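Pleltari Recorder Set-up Guide
Section 4: Recording demonstrations for board-level tasks 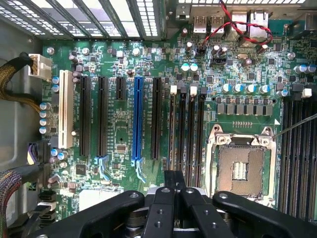
How many demonstrations does one task need before training can start?

The minimum is 166 accepted episodes per task. Rejected episodes do not count toward this figure, and the training job will not start until it is reached.

4.1 Before recording

1. Disconnect the computer from line power and ground the case.
2. Lay the case flat with the side panel off and the motherboard facing up.
3. Route loose cables away from the area the fingers will work in.
4. Move the arm to the Home pose and zero the gripper.
5. In Vutovlow, open the task file and confirm that the wrist view is live.

CAUTION: Do not let the fingers touch an open CPU socket. Bent pins cannot be repaired under the Hofstetter service plan.

4.2 Recording an episode

1. Enter the task label exactly as it appears in the task file. Labels are case sensitive.
2. Press Record and wait for the tone.
3. Guide the arm through the task at a steady pace. Pauses longer than 6 seconds end the episode.
4. Hold the final pose until the second tone, then press Stop.
5. Mark the episode Accept or Reject. Reject any episode in which the arm was bumped or a tool crossed in front of the fingers during the grasp.

NOTE: Failed grasps that the operator corrects in the same episode may be accepted. Tag them "recovery" – the Fuva trainer weights them separately.

4.3 Varying the examples

Shift or turn the case after every 15 accepted episodes. Use at least 4 case positions per task, and change the room lighting at least once. Do not move the wrist camera between episodes. If it is moved, repeat the calibration in Section 3 and start a new batch.

4.4 Saving the batch

1. Select Close Batch.
2. Wait for the checksum to finish before removing the drive.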